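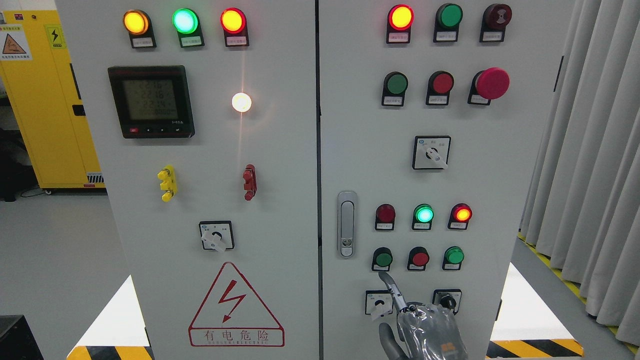

Amber, green and red.

Jerngate Food Flask Review: Soup for Breakfast, Lunch and Whenever

I've been eating lunch out of a jar since June and I have opinions. If you came for the short version: I like it, I'd buy it again, the spoon is terrible. If you've got a few minutes and a cup of something, keep going, I've got plenty more to say about soup than any grown adult should.

A bit of background first. I work shifts at the water plant outside Stedham, and the nearest place to buy food is a gas station with a roller grill I've learned not to look at. We have a microwave. It is shared, it has a smell (fish, mostly, with a top note of popcorn) and at noon there's a line for it. So for years I ate cold sandwiches and told myself I liked them. Then last winter I had one too many damp turkey subs and started reading up on food flasks at two in the morning, like you do.

The Jerngate is the wide mouth one, the 500 ml size. It cost me $34, which made me wince a little, but my old Ferilden was cheaper and I'll get to how that went. It comes in dark green, gray and a sort of mustard. I got the mustard! It looks like something from my grandmother's kitchen and I love it.

How hot does it stay?

Hot enough. I fill it at 5:30 in the morning and eat at noon or a little after, and chili is still properly steaming when I open it, blow-on-it steaming. Thick things do best. Chili, lentil stew, leftover curry, all great. Brothy soups lose a bit more but they're still what I'd call lunch temperature. Pasta is where it falls down, and I don't blame the flask for that, noodles just keep cooking in there and you end up with one big noodle.

You do have to preheat it. I skipped this the first week and was all set to write a grumpy review. Boiling water in, lid on, ten minutes while I find my socks, tip it out, then the food goes in as hot as I can get it. It makes a huge difference, and the leaflet only mentions it in tiny print on the back under the washing instructions, so I'm putting it here in regular-size print for you.

On late shifts it's a slightly different story. I fill it after lunch and don't always get to it until nine at night, and by then a stew is warm but I wouldn't call it hot. Still good! Just don't expect your tongue to be in danger.

The lid

The lid is the best part. It's a two-piece thing, with a cup that screws over the top and a stopper underneath, and the stopper has a little button you press to let the pressure out. My Ferilden had no button. If you put hot soup in it and closed it right away you could not get it open again without a rubber glove and some bad language, and one time I got it open all at once over a clean shirt. Tomato, naturally. With the Jerngate you press, it sighs at you, and it opens.

No leaks so far, and it rides sideways in my backpack most days along with a library book. The seal pops out for cleaning. Please do clean it, I left mine in for three weeks and the smell was really something. There's a groove under it where curry likes to hide, and an old toothbrush gets in there fine.

The spoon

Oh, the spoon. It folds, and it clips into a slot in the cup, and it sounds like such a good idea. It's too short to reach the bottom of the flask. So you get two thirds of the way through your lunch and then you're up to the knuckles in stew, every time. The hinge also catches rice. I gave up and carry a regular long teaspoon from the kitchen drawer now, the kind for iced tea, and it's perfect. I can't understand how a company gets that lid so right and then puts this spoon in it.

Size and weight

It weighs 506 grams empty on my kitchen scale, spoon included, so it's a bit of a lump. I don't mind it on my back but if you walk a long way to work you might. As for how much it holds, it takes up to 500 ml on paper, but you need to leave a gap under the stopper or it burps out the sides when you close it. For me that's a decent lunch if I bring bread. I get the seeded rolls from Berisha, the bakery by the post office, and one of those plus a full flask keeps me going until I get home. If you're a big eater or you do very physical work you'll want the bigger one, though I haven't tried it so I can't tell you whether the lid is the same.

The wide mouth is wide enough to get a sponge in with your actual hand, and that was the thing that sold me in the first place. The body says hand wash only. The cup and spoon can go in the dishwasher. I've put the stopper in there by accident once and it came out fine, but I wouldn't make a habit of it.

Small complaints

The paint has chipped at the base where I set it down on concrete. The bottom could use a rubber foot, it's a bit slidey on a metal bench and clanks like a dropped wrench if you're not gentle. And the cup gets hot on the outside when you pour soup in it, so it's more of a lid than a bowl if you ask me.

Oh, and the box! So much cardboard for one jar.

Things I've had in it that worked: beef chili, red lentil and spinach, chicken and rice (long spoon!), oatmeal with raisins put in dry with boiling water and left to sort itself out overnight. Things that didn't: mac and cheese, anything with broccoli, scrambled eggs. The eggs went gray. I ate them anyway, it was a long shift.

Four stars from me, and it would be five with a longer spoon. I've got a pot of split pea on the stove for tomorrow, so if anyone has a trick for stopping it from turning solid by noon, leave it in the comments please.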